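Trenurell Portfolio Tracker: five months in, and I'm keeping it (mostly)

I've been buying shares on my own since my late twenties, and for most of that time my record keeping was a spreadsheet with a tab called "stuff" and another called "stuff 2." So when a newsletter I get offered a discount on Trenurell, a paid tracker for people who manage their own investments, I figured I was pretty much the target customer. I signed up in February. I pay for it myself, and they have no idea I'm writing this.

First, what it is. You load in your trades, it pulls in prices at the end of each day, and it tells you what you own, what you paid and how you've done once dividends and fees are counted. It doesn't place trades and it doesn't tell you what to buy. There's a plan with 2 portfolios and a bigger one with no limit. I took the smaller one: one for the retirement account, one for the account where I do the things my spouse calls "your hobbies."

Getting my history in was a slog. My main broker is Wendard, and their export file comes out with the dates in one format and the settlement dates in another (why??), so the first import put half my trades in the wrong month. Trenurell does have a Wendard template, but it's tucked away under a menu called Sources and I only found it after I'd fixed a whole year by hand. Once I used the template it all went through in one evening, with just a handful of stock splits to patch up. If you're starting fresh, go to Sources first and save yourself my weekend.

After that, though, I really started to enjoy it! The dividend calendar is the part I open most. It shows what's been announced, what's been paid and what it thinks is coming, and it keeps the guesses in a lighter color so you don't mix them up with real money. I had no clue how lopsided my dividends were until I saw them laid out like that. Nearly everything lands in the same two stretches of the year and then there's a long dry spell.

The return figures were a bit of a slap. I had it in my head that I'd done great with Aliyu, the little trucking company I bought and kept adding to, and I'd told people so at more than one cookout. Well, I bought most of it near the top. Trenurell lets you switch between a return that counts the timing of your deposits and one that ignores it, and with Aliyu the gap between them is embarrassing. The stock did well. I did okay.

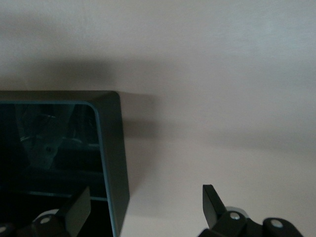 Vol. 5, No. 2

On to the stuff I like less. Alerts are the big one. You can set a price alert on anything you own, but prices only update after the close, so an alert that a stock fell through your limit shows up at dinner time, when there's nothing you can do until the morning. For a buy-and-hold person that's fine, maybe even healthy. If you trade more than I do it would drive you up the wall.

The phone app is also a step behind the website. You can look at things but you can't edit a trade, and the charts go back only 5 years unless you turn the phone sideways (I found that by accident, lying on the couch). Search is fussy too. Type a ticker and you're good, type a company name with an extra space and you get nothing at all.

I tried Trurko for comparison, as it's the one everybody brings up. The free version is generous and the screens are prettier, I'll give it that. But it lumped my reinvested dividends in with new purchases, which made my cost basis look like a mess, and I couldn't find any way to pull them apart. It also kept nudging me toward a premium list of stock ideas every time I logged in. I lasted two weeks. If you hold a few index funds and don't reinvest, Trurko might be all you need, and you can't argue with the price.

Support at Trenurell has been good. I wrote in twice, once over a spin-off it had booked as a sale and once over my bill, and both times a person answered the same day. The spin-off got fixed on their end, so presumably for anybody else who held it.

There's a 30 day trial and they don't ask for a card up front. Use it at tax time if you can, because the realized gains report is worth looking at before you decide. Mine matched the broker's form to the penny, apart from one wash sale I had to enter myself.

I've renewed on the same plan. Next job is getting my old employee shares in there, and those records are on paper.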